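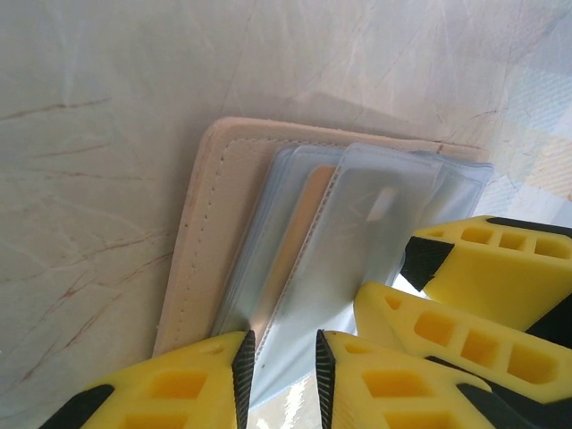
Castmont's central library will spend next year's furniture money on robot fingers, after its board voted to put off new reading room chairs and buy two sorting arms for the lost property and returns desk.

The vote went through in April, shortly before 9 p.m., which is late for the board and very late for a discussion of grippers. The arms come from Plulau, which leases them at $900 a month for the pair. Fingertip pads are extra. So is the stand, as members learned on page six of the quote.

"I asked what the arms do when they're not sorting," said Ohemaa Lamptey, who chairs the board. "The answer was that we still pay for them."

The library takes in 200 stray items in a typical month, among them wallets, card holders, bus passes and one glove at a time. Staff have to open each wallet, look for a name and log it. Operations manager Mirsad Stojanović told members that card holders with plastic sleeves take up the most staff time, and that any machine the library pays for has to handle those first. Umbrellas, he said, can wait.

His plan sets aside $3,135 for spare parts, most of it for soft finger pads. A rival bid from Uvham came in cheaper but used suction cups, and suction cups do poorly on stitched covers. Uvham has offered to come back with a different cup. The board has offered to listen.

Not everyone was won over. Boonsong Kaewkla, who has worked the returns desk through four directors, asked whether the training hours had been budgeted – hers, she made clear, and not the robot's. They had not. A line was added before the vote, and the coffee machine repair was moved to the following quarter to cover it.

The lease runs for a year, with a review after 6 months. Until the arms are installed, lost wallets can be claimed at the front desk by anyone who can describe what's inside. The old chairs are staying too, including the one by the atlases.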